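Ticket 76: Booking calendar shows the wrong hours for the hall since the Skimusora update
Status: Resolved. Opened by: Tegwen Pritchard. Product: Pesodetti Bookings, hosted plan

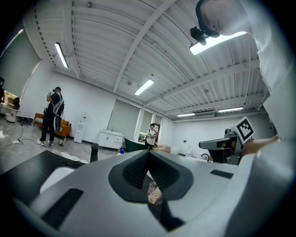 Marcelle Gautier wrote: Hello Tegwen, and thank you for such a full account of it over the phone. Could you tell me whether every booking has moved by the same amount, or only the ones that repeat each week? And does it look wrong to you when you are logged in, or only to the people who visit the public page?

Tegwen Pritchard wrote: Hello Marcelle, what a relief to have a real person on the other end! I've gone through the whole calendar with a cup of tea, and it is only the repeating ones. The one-off bookings (two christening parties and the quilting sale) are sitting exactly where I put them. The repeating ones are all an hour late, so the Tuesday choir shows as starting at half past eight in the evening when they have met at half past seven for as long as I've had the keys. It looks wrong whether I'm logged in or not. I did try it on my sister's laptop as well, in case mine was being silly, and hers said the same.

I should say that I changed nothing myself. I had the message about the Skimusora calendar add-on being updated, I pressed the green button as it asked me to, and the next morning the choir secretary rang me before breakfast.

Marcelle Gautier wrote: You did nothing wrong by pressing the button, please don't worry. Would you open Settings, then Place and Time, and tell me what is written beside "Hall time zone" and beside "Calendar time zone"? They are on the same page but a fair way apart, so you may need to scroll down.

Tegwen Pritchard wrote: Found them, after a bit of hunting. The hall one says London. The calendar one says Paris, and I can promise you we have never been in Paris, lovely as that would be. Shall I change it to London, or will that upset the bookings that are right at the moment? I have 37 people expecting to turn up for the quilting sale set-up and I would hate to send them a muddle.

Marcelle Gautier wrote: You are quite right to ask first. Please make a copy before you touch anything: Bookings, Export, Save to my computer. Then change the calendar zone to London and press Save at the very bottom of the page. The small Save at the top only keeps the colours, and I'm afraid it catches a great many people out. After that, please log out and back in again.

Tegwen Pritchard wrote: Copy made and put in a folder called Pons, which is where I keep everything to do with the hall (it was my old dog's name, and I never forget where it is). I changed the zone, used the bottom Save, logged out and in. The choir is back at half past seven! So is the toddler group, and the chess on Thursdays. But the Zerkamness dance class is still an hour late, and I've looked at it three times now with my glasses on and off.

Marcelle Gautier wrote: That is good progress. Did the dance class, by any chance, get edited after the update and before today?

Tegwen Pritchard wrote: Oh dear, yes. Their teacher wanted the phone number changed, so I opened it, put the new number in and saved it. I didn't touch the time, but I suppose it was showing the wrong one when I saved.

Marcelle Gautier wrote: Then it has kept the later hour as though you had typed it in yourself. Please open the class, choose Edit whole series, put the correct start and finish back in, and save. Leave the box marked "Tell everyone" empty unless you would like all of them to get an email.

Tegwen Pritchard wrote: All done, and it has stayed put. I left the box empty, then rang the teacher myself for a chat, and she hadn't noticed a thing. I've checked the public page on my phone too and every booking is as it should be, right through to the spring. One last question while I have you: the reminder emails for this week went out in September's layout, with the old logo. Is that part of the same trouble?

Marcelle Gautier wrote: It is a separate matter, and an easy one. The reminders keep their own copy of the logo under Messages, Header. If you put the new one in there, the next batch should pick it up. I'll mark this ticket as resolved, but replying to it will open it again if the hours move.

Tegwen Pritchard wrote: New logo is in. Thank you ever so much, Marcelle, you've been very patient with me. I've written the bit about the bottom Save on a card and stuck it next to the computer.

Ticket closed October 13, 2024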